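**Paid evaluators wanted: Vusura two-hand tabletop kit**

Truslow is looking for people to try out the Vusura kit before it goes on general sale in April. The kit is a pair of robot arms with jointed hands, the software that drives them, and a set of household objects to practice on. We want to know how it holds up with people who didn't build it.

You don't need a background in robotics. We have enough engineers. We would like to hear from people who teach shop or science, run a small packing line, work in occupational therapy, or have set up a 3D printer at home and lived with it for a while. You should be comfortable following a written setup guide and writing down what went wrong.

**What you'll do**

You'll come to our workshop in Nasside for five sessions. In the first one you unpack the kit and get it running from the printed guide, with no help from us unless something is unsafe. In the other four you work through a list of tabletop tasks: picking up, putting down, passing from one hand to the other, setting a place and clearing it again. Each task is repeated with the objects moved. After each run you fill in a short form, and at the end of the day we talk for as long as you have things to say.

The objects are ordinary ones, with a few odd shapes mixed in. A mug and a plate are on the list, and so are small striped pumpkin-shaped objects with lobes, which give the fingers an uneven surface to close on.
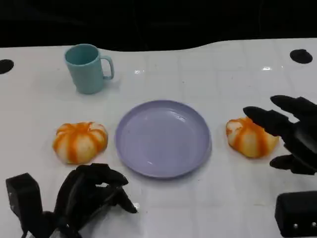
Demirtaş, from the first group of evaluators, told us that the hands were easier to get used to than the software, and that the calibration chapter of the guide should be thrown out and written again. It has been rewritten, and you would be testing the new one. Demirtaş also asked for a slower default speed, which is now in the settings menu under Motion.

We would like more comments of that kind. If a step is confusing, write that. If you think the kit isn't worth the price, write that too – your payment doesn't depend on what you say.

**Pay and practical details**

- The fee is $880 for all five sessions, paid after the last one. If you have to drop out, we pay for the sessions you finished.
- We cover travel up to $50 per session. Keep your receipts.
- Sessions start at 9:30 a.m. and end by 3 p.m., with lunch provided.
- You must be 18 or older and able to stand for part of the day. Stools are available.
- The workshop is on the ground floor and has step-free access. Parking is behind the building.
- You'll sign a form agreeing not to publish photos of the kit before it goes on sale. You're free to talk about it.

**How to apply**

Send us a note of no more than 1000 words by email, with "Vusura evaluator" in the subject line. Tell us what you do and describe one piece of equipment you had to learn from its manual – what worked and what didn't. A résumé is optional. Please list any dates in March you can't make.

We reply to everyone who applies. People we can't place this time can ask to be kept on the list for the single-arm version.

Truslow, Evaluation Desk, Nasside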